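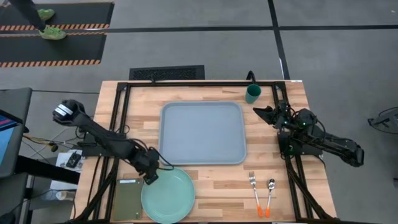 I have now cleared the same imaginary dinner 11 times before lunch, and I'm getting worse at it.

I'm at Gerkeo, a small company in Helleck that teaches robot arms to do kitchen chores, and they've been kind enough to let me drive. Driving means you move the arms through the job yourself while the computer writes down every joint angle and every camera view. Do it once, and you've made what everyone here calls an episode. Do it enough times and the learning system starts to pick up the pattern – that's the hope, anyway.

Today's job is dishes. Plate, cup, fork and spoon, all of it onto the big blue-gray tray. The cup is easy and I got cocky about it. Then came the fork. A fork lying flat on a wooden table is a miserable thing to pick up with two stiff fingers, even with a nice fat orange handle, and I chased mine halfway to the edge before I got hold of it (they kept that one, by the way! Recoveries are useful, I'm told, as long as you do recover).

The target for a full shift is 40 good episodes. Between them you put everything back, but never quite where it was. Turn the spoon a little. Slide the plate closer to you. Park the cup behind the tray, then next time somewhere else. I kept drifting into the same neat place setting, the way my mother lays a table, and had to be told to mess it up. A system that has only seen tidy tables gets lost on a sloppy one.

Gerkeo started recording in November with a task set it calls Husstead, and my dishes are going into the second round, due out in March 2019. The model that learns from it all is named Fu. I asked what that stands for and got 2 different answers.

After lunch I managed 5 clean ones in a row, fork included. Then I dropped the spoon, said a word I hope the microphones don't pick up, and reset the table again.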